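Cleaning and Resealing a Secondhand Play Kitchen

These instructions cover a wood-bodied play kitchen with a removable countertop, sink basin and faucet. The method was worked out on a Stovard unit bought used in Furkcombe, and applies to most kitchens held together with cam locks and Phillips screws. Allow 2 evenings for the work, plus drying time.

Materials

Dish soap, white vinegar, microfiber cloths, a soft toothbrush, 220-grit and 320-grit sandpaper, painter's tape, wood filler, and a water-based clear sealer rated for children's furniture. The coat times given further on are for Kermani Clear Satin. If you use another product, follow the times on its label.

Step 1. Strip the unit

Remove all loose food, pots and utensils and put them in a separate bin. Tug on anything that seems fixed; knobs and burner rings vary by model, and some lift straight out. Label each fastener bag by location. The countertop screws on the Stovard are 2 mm longer than the side panel screws and will break through the panel face if swapped.

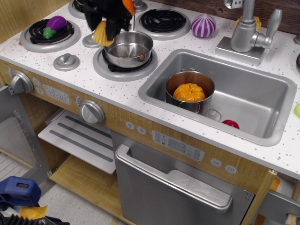
Check the cam locks while the unit is apart. A cam that turns freely without pulling the joint tight has a stripped seat. Pack the hole with wood filler, let it cure overnight and redrill it.

Step 2. Wash the hard surfaces

Mix one teaspoon of dish soap into a quart of warm water. Wipe the countertop with a damp cloth – never a dripping one – and dry it immediately. Standing water at a cut edge will swell the board, and swelling can't be sanded out. Use the toothbrush around burner rings, knob bases and the rim of the sink. For sticker residue, hold a cloth soaked in vinegar on the spot for two minutes, then rub with a plastic scraper.

Metal pots and basins can be washed in the kitchen sink. Dry them by hand to prevent water spots.

Step 3. Wash the play food

Solid plastic pieces can soak in warm soapy water. Hollow pieces with a seam or an air hole should be wiped only, as trapped water leads to mold. Wooden pieces get a damp cloth and nothing more. Discard any piece with a crack, a loose part or peeling paint.

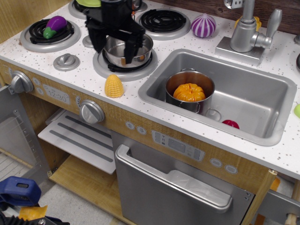

Step 4. Sand and seal the wood

Mask the countertop edge and all hardware openings. Sand bare or worn wood with 220 grit, following the grain, then remove the dust with a dry cloth. Skip this step on printed or foil-covered panels; sanding will cut through the pattern.

Apply the first coat thin. After it dries, sand lightly with 320 grit and apply the second. Leave the unit for 9 hours before handling it and keep it out of direct sun while it cures. 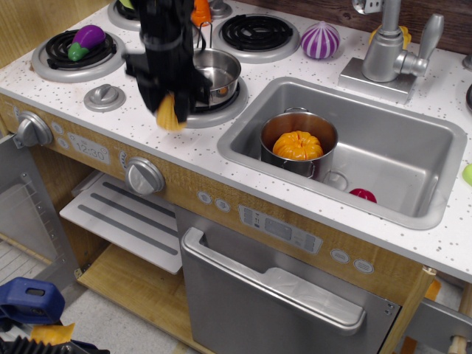
Pull the tape before the last coat hardens fully, drawing it back at a low angle. If the sealer lifts with it, score the line with a utility knife and continue.

Step 5. Reassemble

Start every screw by hand before tightening any of them. Fit the sink basin before the faucet. Tighten the wall strap last and test it with a firm pull at the top rear corner.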